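My Semester With Calendula
Final project report, Intro to Horticulture

I picked calendula for my project mostly since my grandmother's yard was full of it and I figured anything that survived her watering habits would survive mine. The question I wanted to answer was pretty simple: does pinching off the old blooms get you more flowers, or do the plants quit when they feel like it?

I ordered one packet of seed from Lemura and started everything in March in the greenhouse behind Palacios Hall. The seeds are funny little things, curled up like dried caterpillars (I loved them right away!). The packet said to cover them because they like the dark, so I pushed each one down to my first knuckle, which was too deep. I redid the whole tray a week later and ended up with 39 seedlings I was happy with.

I moved them out to the Tirby Street plot and split them into 3 rows. Row one got deadheaded every other morning. Row two got it whenever I remembered – so, not much. Row three I left completely alone. Same soil, same hose, same slug problem. The slugs went for row two hardest and I still can't tell you why.

By the end of the project I had counted 400 blooms, and well over half came from row one. Row three bloomed nicely at first, then put all its energy into seed heads. It looked scruffy, but I got a big paper bag of seed out of it, so I don't really count that row as a failure. I did start late on row two's tally, so take its numbers with a grain of salt.

For background reading I used an 1866 kitchen garden manual from the Zondell collection at the library. It has you drying the petals for broth, and I tried it. The color was great, a deep yellow, and the taste was pretty much like hay.

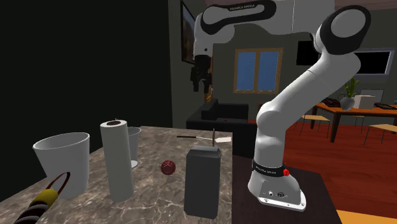
Simulated Franka Emika arm with its gripper open.

If I did this over I'd plant the rows farther apart, because by the end they were leaning all over each other and I had to lift stems to see whose flower was whose. I'd also like to try a fall sowing. Calendula is supposed to like cool weather, and mine sulked a lot once it got hot. I still have the bag of seed, so there's plenty to work with.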